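Saturday, April

The equipment review resumed at nine in the morning. Ingvar Kárason presented the revised request for the second handling station at Tisov, which now covers a pair of arms, one multi-fingered gripper and one parallel gripper. The Revorum quotation remains open for 20 days. Havlíček has not yet returned its figures, and I have written to them again.

Drahomíra Machala asked that tabletop items be entered under consumables. I agreed. Kraft paper, plates, trays and cutting boards are replaced too often to be carried as equipment, and the bread should never have been on the capital sheet at all - it was there last quarter, on line 141.

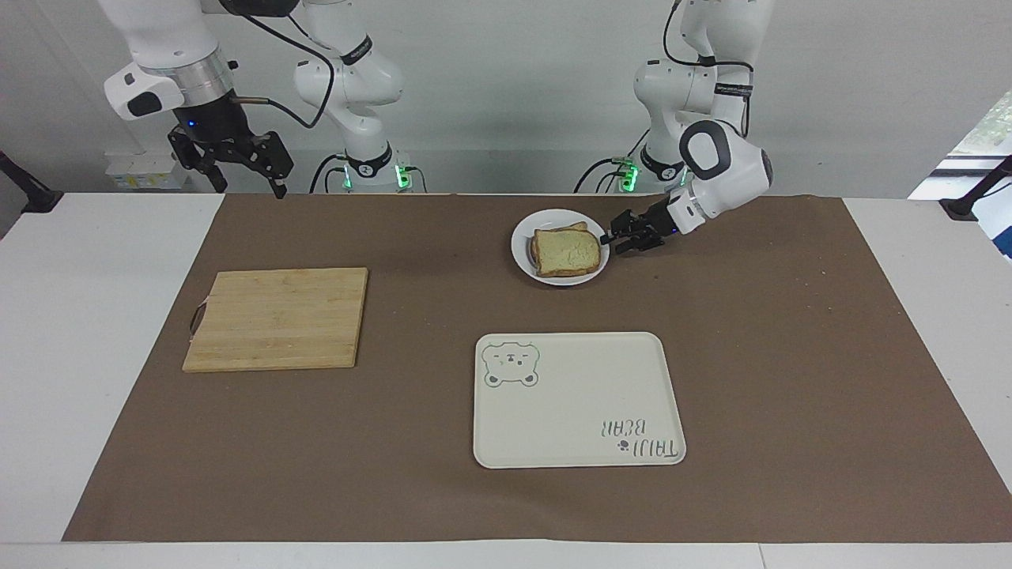 Should the spare gripper be purchased together with the arms?

The spare should be ordered at the same time, so that it falls under the same delivery charge and the same service terms. A later order would require a separate approval.

We then discussed the clamp stands. Mr. Kárason wishes to order 2 additional stands for the new table. I have allowed them, subject to a written price from Skunalel, and have asked that cable lengths be confirmed before anything is signed.

The training allowance was left unchanged. Ms. Machala considers it too small and will submit her reasons in writing. I am inclined to accept them, although the money would have to come from the furniture line.

Remaining for next week: insurance, the freight estimate, and the storage cabinet.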